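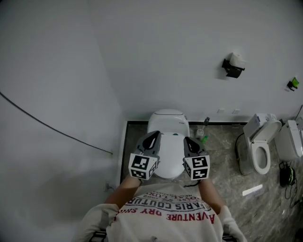 화장실 청소에 로봇이 들어오면 원래 청소하던 직원들은 무슨 일을 하게 되나요?

한동안은 청소를 그대로 하면서 로봇한테 가르칠 동작을 기록하는 일까지 같이 합니다. 그다음은 회사마다 다르고, 우리 회사는 아직 그다음까지 못 갔습니다.

시설관리·미화 게시판 > 현장 이야기
제목: 손에 집게 들고 변기 뚜껑 여닫는 게 제 업무가 됐습니다

걸레반장
Wovlow 소속으로 Dallcombe 건물 미화 맡고 있습니다. 맨 위 문답은 제가 신입한테 하도 많이 듣는 질문이라 먼저 적었어요.
2월부터 우리 팀 13명 중에 4명이 오전에는 청소, 오후에는 '동작 기록'을 합니다. 양손에 집게 하나씩 들고 손목 쪽에 무늬 찍힌 네모난 걸 달고 평소 하던 일을 그 집게로 합니다. 뚜껑 열고, 닫고, 솔 집고, 솔 놓고. 한 번이 한 건이고 건수는 시스템이 셉니다. 지난달 제 건수가 1,069건입니다. 이 건물 변기를 평생 그만큼 정중하게 열어본 적이 없습니다.
궁금한 건 두 가지입니다. 이런 일 하시는 분들 수당 어떻게 받으시는지, 그리고 기록 다 끝나면 사람은 어떻게 됐는지. 겪어보신 분 답글 부탁드립니다.

새벽조7년
수당부터요. 우리는 처음에 없었습니다. 청소보다 가벼운 일이라서 수당이 필요 없다는 게 본사 논리였고요. 집게 들고 팔 앞으로 내민 채로 한 시간 있어보라고 했더니 본사 분이 12분쯤에 전화 받으러 나가셨습니다. 그다음 달부터 생겼어요.

걸레반장
그 전화 저희 본사에도 좀 걸어주세요.

층별담당
저는 좀 다르게 봅니다. 솔직히 몸은 편해졌어요. 무릎 꿇는 시간이 반으로 줄었고 약품 냄새도 덜 맡습니다. 이런 글 올라오면 다들 일자리 뺏긴다는 얘기부터 하시는데, 변기 닦는 일을 끝까지 지켜야 할 일이라고 생각하시는 분이 이 게시판에 몇이나 되는지 궁금합니다.

새벽조7년
변기를 지키겠다는 게 아니고 월급을 지키겠다는 거죠. 변기는 알아서 잘 있습니다.

층별담당
월급은 안 줄었잖아요.

새벽조7년
아직 안 줄었습니다. '아직'에 밑줄 그어주세요. 이 게시판은 밑줄이 안 그어져서.

themis_t
Wovlow에서 현장 교육 담당하는 Themis Theodorakopoulos입니다. 회사 공식 입장은 아니고 제가 아는 것만 씁니다.
지금 기록하는 동작은 Ekdale 시스템 쪽으로 들어갑니다. 목표는 뚜껑하고 솔, 휴지 교체까지고 바닥 모서리나 막힌 배수구는 계획에 없습니다. 기록이 끝난 뒤 인원 계획은 저도 못 봤습니다. 봤는데 말 못 하는 게 아니고 정말 못 봤습니다.

걸레반장
테미스 님 여기서 뵙네요. 그럼 제일 더러운 건 계속 사람이 하는 거군요.

themis_t
정리하면 그렇게 됩니다. 저도 쓰고 나서 읽어보니 그렇네요.

세제냄새
다른 회사 사람인데요, 우리는 Pappas 쪽 장비 썼습니다. 바닥 세척기가 먼저 들어왔고 그때도 "힘든 일은 기계가, 섬세한 일은 사람이"라고 했습니다. 지금 제가 하는 섬세한 일이 뭐냐면 세척기가 문턱에 걸리면 가서 빼주는 겁니다. 야간에 혼자 근무하면서 기계가 부르면 갑니다. 예전에는 반장님이 불렀는데 반장님은 그래도 가끔 커피는 사주셨어요.

물걸레질
ㅋㅋㅋ 우리 세척기는 부르면서 음악도 나옵니다. 그 음악 마트에서 들으면 몸이 먼저 일어나요.

층별담당
세제냄새 님, 그래도 그 기계 들어오고 그만두게 된 분 있었나요? 비꼬는 거 아니고 진짜로 여쭙니다.

세제냄새
해고는 없었습니다. 나가신 분 자리를 안 채웠을 뿐이죠. 야간이 세 명이었는데 지금 저 하나입니다. 서류로 보면 아무도 안 잘린 회사 맞습니다.

층별담당
음. 그건 할 말이 없네요.

Moataz Hajji
저도 기록 작업 하고 있어요. 한국말 서툴러도 이해해 주세요. 제 생각에는 제일 이상한 점이 속도입니다. 청소할 때는 빨리 하라고 합니다. 기록할 때는 천천히 하라고 합니다. 너무 빠르면 그 건은 못 쓴다고 합니다. 그래서 오전의 나하고 오후의 나는 다른 사람입니다. 오후의 나는 아주 좋은 호텔에서 일하는 사람 같아요.

걸레반장
하지 님 한국말이 저보다 낫습니다. 저도 집에서 변기 뚜껑 천천히 닫다가 아내한테 어디 아프냐는 소리 들었어요.

새벽조7년
빨리 한 건이 무효 되면 건수에서 빠지나요? 우리는 빠졌습니다. 38건 빠진 날도 있었어요. 이유란에 "자연스럽지 않음"이라고만 적혀 있더군요. 제가 이 일을 7년 했는데 어떻게 해야 자연스러운 건지 처음 고민해봤습니다.

Moataz Hajji
빠집니다. 저는 "망설임"이라고 적혔습니다. 솔을 잡기 전에 조금 멈췄어요. 솔 앞에서는 누구나 멈춥니다.

themis_t
무효 사유는 제가 건의해보겠습니다. 최소한 어느 구간인지 시간이라도 표시해달라고요. 건수에서 빼는 것도 수당하고 연결되면 문제가 될 수 있어서 같이 올리겠습니다.

물걸레질
건의 올리면 답은 로봇이 하나요

themis_t
답은 Thodoris Tzanetos 부장님이 하십니다. 속도는 비슷합니다.

동관2층
저는 기록 작업 거절했습니다. 거절해도 된다고 해서요. 그런데 거절한 사람은 오후에도 청소를 하니까, 기록하러 간 사람들 몫까지 제가 닦고 있더라고요. 거절할 권리에는 구역이 하나 더 딸려 옵니다. 이런 얘기는 설명회 때 없었습니다.

층별담당
이건 회사가 잘못한 것 같은데요. 기록 시간만큼 인원을 넣어줘야죠. 저 자동화 찬성하는 사람이지만 이건 아니에요.

걸레반장
동관 님 말씀 듣고 뜨끔했습니다. 우리도 네 명 빠진 자리를 나머지 아홉이 나눠서 합니다. 제가 변기 뚜껑 정중하게 여는 동안 옆 동료는 두 층을 뛰고 있어요. 이번 조회 때 교대로 돌리자고 얘기해보려고요.

동관2층
교대로 하면 저는 찬성입니다. 팔 아픈 것도 나눠야죠.

새벽조7년
교대할 거면 손목 쉬는 시간도 같이 적어 넣으세요. 우리는 50분 하고 10분 쉽니다. 종이로 받아두세요. 말로 받으면 담당자 바뀔 때 같이 퇴사합니다.

타노집사
지나가던 개발 쪽 사람인데 하나만 보탤게요. 집게로 하시는 그 동작에는 오래 하신 분들 요령이 들어 있습니다. 뚜껑을 어디 잡아야 안 미끄러지는지 그런 거요. 값을 받으실 때 "가벼운 일"이라는 말에 동의하지 마세요. 저희 회의에서는 아무도 그걸 가볍다고 안 합니다.

새벽조7년
그 회의록 좀 우리 본사로 보내주시죠.

타노집사
그건 제가 잘립니다.

세제냄새
여기서도 사람이 먼저 잘리네요

Thanasis K.
저는 위에 다들 걱정하시는 거에 반대 의견입니다. 우리 현장은 기록 끝나고 두 사람이 장비 점검으로 옮겼고 시급도 올랐습니다. 나쁜 경우만 있는 건 아니에요.

새벽조7년
몇 명 중에 두 사람인가요?

Thanasis K.
그게 좀 많은 중에 두 사람이긴 합니다.

층별담당
두 사람 어떻게 뽑았는지도 알려주세요. 저는 그게 더 궁금해요. 시험 봤나요, 그냥 지목인가요?

Thanasis K.
지원받아서 면접 봤습니다. 면접이 컴퓨터 화면으로 뭘 입력하는 거여서 연세 있으신 분들은 지원을 거의 안 하셨어요. 미리 교육을 해줬으면 달랐을 것 같습니다. 그 부분은 저도 아쉽습니다.

걸레반장
그럼 우리는 교육부터 달라고 해야겠네요. 우리 팀 Theano Vrettos 누님이 제일 고참이신데 집게질은 팀에서 제일 잘하십니다. 무효가 제일 적어요. 그런데 로그인은 제가 해드립니다.

themis_t
교육은 제 담당이니 그건 바로 할 수 있습니다. 오전 10시 전에 30분씩 시간을 빼는 걸로 올려볼게요. 로그인부터 하겠습니다.

걸레반장
조회 다녀왔습니다. 결과만 적습니다. 기록 작업은 2주씩 교대로 돌리기로 했고, 쉬는 시간은 50분에 10분, 종이로 받았습니다. 새벽조 님 감사합니다. 수당은 "검토 중"이고요. 인원 충원은 본사에서 자동화 일정 나온 다음에 보자고 합니다. 자동화 일정은 기록이 다 돼야 나온답니다. 기록은 인원이 있어야 되고요.

물걸레질
그 바퀴도 우리가 닦아야 하나요

동관2층
교대 축하드립니다. 저 첫 순번 신청할게요. 솔 앞에서 안 망설이는 연습 하고 가겠습니다.

Moataz Hajji
동관 님, 저는 이제 숨을 먼저 쉬고 잡습니다. 그러면 "망설임" 안 나옵니다. 대신 어제는 "느림" 나왔습니다.

걸레반장
수당 답 나오면 이 글에 이어서 쓰겠습니다. 다른 현장 무효 사유도 계속 올려주세요. 테미스 님이 모아서 올리신답니다.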